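Slide 4 - keeping the pastry cell honest

OK, so this is the part where I talk about the Koklow cell, the two-arm one we set up in simulation before we touch the real one at Baltside. Ask who here has ever re-zeroed a gripper. (Wait for hands!)

My routine is pretty boring. First thing, I home both arms and check the wrist offsets against the sheet Teodor Górecki made. Then I run 200 test grasps with the pastries in random spots and read the log. Last September we had 34 misses in one batch, and every single one came from a finger pad thickness I'd typed in wrong - my fault, and it took me all afternoon to find it.

Say this slowly: change one number, save, run again. I used to change five at once and then had no idea which one helped.
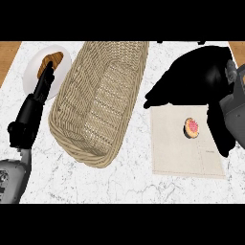

Koklow cell in simulation: left gripper on the croissant, right hand over the pink-centered pastry, basket between them.

Point at the left fingers. Contact force is what I tune first, then the approach height on the right. Click to slide 5, the pad swap on the real arm, and get the spare pads out of my bag.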